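Stumanier Home Goods
Help / Kitchen and Bath / Odor Removal Bars

Frequently asked questions: odor removal bars

What is an odor removal bar?
A solid bar, shaped like hand soap, that is rubbed between the hands under running water to reduce kitchen smells on the skin. Our range consists of the Pumelano (standard size) and the Politis (travel size). We also accept returns and answer questions on bars from other makers bought through our store.

Does it replace soap?
No. It does not clean. Wash with soap first if your hands are greasy, then use the bar.

Which odors does it work on?
Onion, garlic and fish are the usual reasons for buying one. Results on gasoline, bleach and paint thinner are poor and we do not recommend it for those. Results vary between people.

How long should I rub?
For the Pumelano, 40 seconds under a steady flow. Turn the bar over at the halfway point and include the fingertips and the skin between the fingers. Repeat once if needed.

Hot or cold water?
Cold. This applies to both of our bars and is the instruction most often missed.

Where are the directions?
On our own bars, on a folded slip inside the carton. Other makers print them on the carton itself, so check all faces before opening a support request.

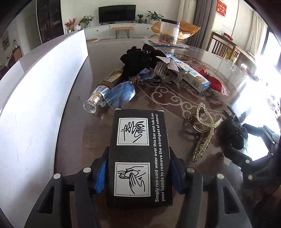

2 min read

The black carton has its directions in white text along one long face: "Simply run cold water over this bar and rub it on your hands to remove the strongest of odors!" Two line drawings beside the text cover the same steps, one with a tap running and one with hands rubbing the bar. With the box standing on end the text runs from bottom to top, so lay it on its side to read it.

My carton has worn corners. Can I return it?
Scuffing at the corners is classed as cosmetic and is common on dark cardboard. It is not grounds for a replacement. A crushed or opened carton is. Send the order number and one photo of the damaged face.

Does the bar wear down?
The Pumelano and the Politis are solid stainless steel and do not dissolve. For any other bar, consult the maker's material statement. Some bars sold for the same purpose are soap based and will shrink with use.

How do I store it?
Dry it with a cloth and keep it in a dish or on the sink ledge. The carton is not a storage case. Damp cardboard will soften and can leave dye on a light counter.

Can it go in the dishwasher?
The Pumelano, yes, in the cutlery basket. The Politis, no. It has a resin grip.

What are the weights?
Pumelano: 100 g. Politis: 40 g. Weights exclude packaging.

Can I order in quantity?
Yes. Cartons ship in cases of 12. Orders above 410 units are filled from the Bornberg warehouse and take longer. Case orders received by noon on Tuesday leave the same week.

Who do I contact about a missing slip?
Periklis Kyriakidis, product support, through the contact form. Select "Documentation" as the subject. A replacement slip can be sent as a file or by mail.

Related topics
Cleaning stainless steel
Returns and damaged packaging
Case orders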